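找人一起做一本关于“一个人吃饭”的小书，顺便招几位受访者

大家好，我是Fiorella Colombo，中文说得还行，写得慢，所以这篇招募启事我写了好几个晚上，有啰嗦的地方请多包涵！

先说我是谁。我在Varkside住了好些年，平时给一家叫Nirunus的小出版工作室干活，主要做口述和图文类的小册子，印量不大，做得倒是挺认真的。去年做的那本讲的是老街理发店，有读者写信来说看完就跑去剪了头发，我高兴了好一阵子。那本书的采访几乎都是我一个人跑下来的，跑到后来嗓子都哑了，所以这次学乖了，想早点把人找齐。

新书的题目暂时叫《一个人的晚饭》。想法是从我自己身上来的。搬到这边的头一年我不太会做饭，下班晚，楼下的店关得又早，晚饭常常就是站在厨房里对付几口。有一回我跟楼上的Gaetano Pace聊起这事，他一个人住的时间比我长得多，他说他的晚饭分“正经的”和“不正经的”，正经的要坐下来、要用盘子，不正经的就抱着锅吃。我当时笑得不行，回家一想，我那一整年都是不正经的！后来我见谁都问这个问题，问出来的答案一个比一个有意思：有人每天吃同一碗面，换的是看的剧；有人独自吃饭也要摆两双筷子，说是看着热闹；还有人把晚饭挪到了下午四点，吃完去散步，睡前再啃个苹果。

这些东西我觉得值得好好记下来。美食书已经很多了，我想做的是一本讲日子怎么过的书，里面可以有菜，菜做得难吃也没关系。

这次一共招两类人。

第一类：受访者

只要你现在一个人吃晚饭的日子比较多，或者以前有过这么一段时间，都欢迎来报名。年龄满18岁就行，做什么工作、住多大的房子都不挑。学生、上夜班的、刚退休的、孩子去外地念书以后突然不知道该煮多少米的，我都特别想聊。会不会做饭完全不影响，天天点外卖的朋友请不要不好意思，外卖也有外卖的讲究嘛。

需要你做的事情是这样的：跟我们聊3次，每次80分钟，地点可以选你家里、我们工作室，或者你常去的小馆子（饭钱我们出）。第一次随便聊，互相认识一下；第二次最好赶在饭点，你照平时的样子吃，我们在旁边陪着，你要是觉得别扭就改成光聊天；第三次把整理好的稿子带给你看，哪里不想公开就划掉，划多少都可以，我不会跟你讨价还价。

另外想请你写两个星期的“晚饭流水账”。不用文采，一天一两句就够，吃了什么、几点吃的、吃的时候在干嘛。忘了写就空着，空着的那天我也觉得挺有意思的。愿意随手拍照的话就拍几张，拍糊了也收。柜子里囤的东西也可以拍，我个人对大家的存粮有一种说不清的好奇，罐头啦、挂面啦、半包过了年还没吃完的瓜子啦，一看就觉得跟这个人熟了一点。

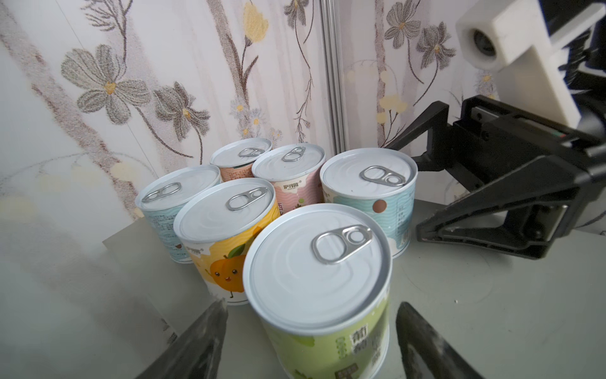
桌上的几只易拉罐，黄色那只印着一个笑眯眯的橙色水果。

说回正事。每位受访者有731元的酬劳，稿子确认之后一次付清，中途退出的话，已经聊过的次数照样按比例算钱。书印出来以后再送你2本，一本自己留着，一本拿去送人（或者垫桌脚，我不介意）。书里可以用真名，也可以用化名，化名你自己取，上一本书里就有人给自己取名叫“三楼”，我们照印了。

第二类：采访助理，招2位

这个是兼职，从明年四月开始，做到稿子收齐为止。采访助理主要跟我和Leonardo Santoro一起干活。Leonardo负责录音和版式，人很安静，但是他整理的文件夹特别清楚，你跟他合作会觉得很舒服。

平时要做的事包括跟受访者约时间、跟着去采访、听录音打字、把方言里不好写的词记下来一起商量。打字这一块我得提前说清楚，挺磨人的，一段录音要来回听好多遍，受访者一边嚼东西一边说话的时候尤其考验耐心。软件能帮忙出个初稿，可是一碰到菜名就乱来，上次把“雪里蕻”写成了“学理工”，我们仨在工作室笑到肚子疼，最后还是得靠耳朵。

我比较看重的是你会不会听人说话。对方停下来的时候你能不能忍住不接话，这一点比什么学历都要紧。普通话没问题就行，能听懂一两种方言的话我会非常非常开心。有没有出版经验都可以，做过社区活动、带过学生、在店里站过柜台的，聊起来往往都很自然。时间上希望晚上能空得出来，毕竟大家都是那个点吃饭。

助理的报酬按小时算，采访和打字的价钱不一样，具体数字我会在回信里写给你，交通费另外报。名字会印在书的最后一页，字号跟我的一样大。

怎么报名

受访者请给我写一封信，长短不限，讲讲你最近一次一个人吃的晚饭就好，再留个方便联系的时间段。助理请附一份简历，外加一小段你听写下来的对话，两三分钟的就够，跟家里人、跟楼下卖菜的大姐都行，记得先问过人家同不同意。

邮件标题写“晚饭”加你的称呼，信箱地址在工作室主页最下面。不习惯写邮件的朋友，可以把纸条放在Trurkis书店收银台旁边的那个铁盒子里，店主Kristof Schouten人很好，会帮我收着，你顺便在他那儿翻翻旧书也不错。

收到信我都会回，就是可能慢一点。如果过了两周还没动静，麻烦你再戳我一下，多半是掉进垃圾邮件里了。

几个之前有人问过的问题，我顺手答在后面。

跟室友合租但是各吃各的，算不算？算！这种我尤其想听，冰箱怎么分层、谁先用灶台，里面故事肯定不少。

不想让人进家门怎么办？那就不进，在外面聊完全可以，选哪儿听你的。

会不会拍视频？不拍，只录音，录音也只有我、Leonardo和两位助理听得到，书印完以后你想删就删。

家里有猫会跳上桌，介意吗？不介意，请它多跳几次。

暂时住在外地能不能参加？电话聊也行，不过“陪吃饭”那一次我还是希望能见面，要是你正好有回来的打算，写信的时候提一句，我们尽量凑你的时间。

Fiorella
2020年11月5日，写于Nirunus工作室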